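Woven cotton keeps a crease wherever it was pressed while damp. Lalit Goel, who runs the finishing room at Laitinen, teaches new staff to fold lengthwise first and to leave the outer edge rounded. A hard outer edge marks the cloth within days.

The house method uses long parallel folds, each laid flat by hand from the center outward. Raised weaves need less pressure than plain ones. Ribbed weaves tolerate more, provided the fold follows the length of the piece.

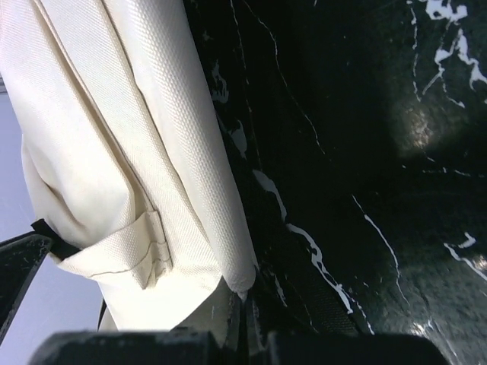 Cream-white cloth in lengthwise folds, with a pebbled weave on the thick outer roll.

Work surface matters too. Polished tops let fabric slide, so a long piece can be realigned without lifting it. Goel keeps a padded table for pressing and does all folding on a smooth one.

Stacks are limited to 17 pieces. Above that, the bottom layers flatten and the rounded edge is lost. Stored pieces are refolded in April, with the fold line moved 2 inches to one side. Straps and bands are laid across the cloth last, flat, with the stitching facing up.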